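Fositz Wiping Kit, second release: what is in the box

Fositz has started shipping the second release of its surface wiping kit for small robot arms. The package covers one job: pick up a cloth, hold it, and pass it over a flat surface along a taught path. It is sold without an arm. Buyers get a two-finger gripper, a wrist camera, a mounting plate and a license for the path software, which is written by Urow.

The list price is $3,522. The January release cost less but left out the camera, and most of the support requests that followed concerned cloth pickup. The new version looks for a fold or a hem and closes on it with narrow fingertips. The finger bodies widen toward the base, so they need clearance on both sides of the grip point. Fositz recommends a microfiber towel with a stitched edge. Thin paper wipes are not supported.

We ran the kit for roughly 647 cycles on a white panel with brown towels. Setup took most of a morning, largely because the camera offset has to be entered by hand. Force is set in the software as a single value per path - there is no way to change it partway through a pass. 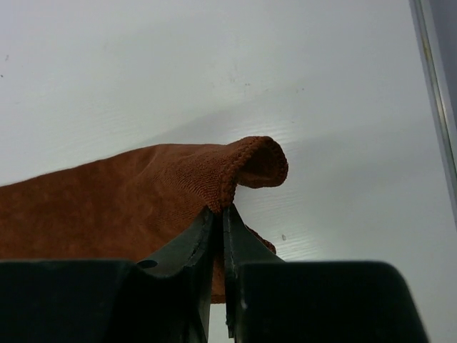

Vilela, which has had the kit on its own bench since the early units went out, wrote to us that pickup is the strong part and release is the weak one. Damp towels tend to stay on the fingertips after the jaws open, and its operators added a short shake move to the end of each path. It would also like replacement fingertips sold separately from the gripper body.

Fositz says spare tips are planned but gave no date or price. The shake move can be built in the path editor from two short waypoints.

Orders go through Grerkis, which also handles returns and keeps the mounting plate drawings on its download page. Check the bolt pattern before ordering - the plate is drilled for one pattern only, and adapters are extra. The software license covers a single arm and moves with the gripper if the unit is resold.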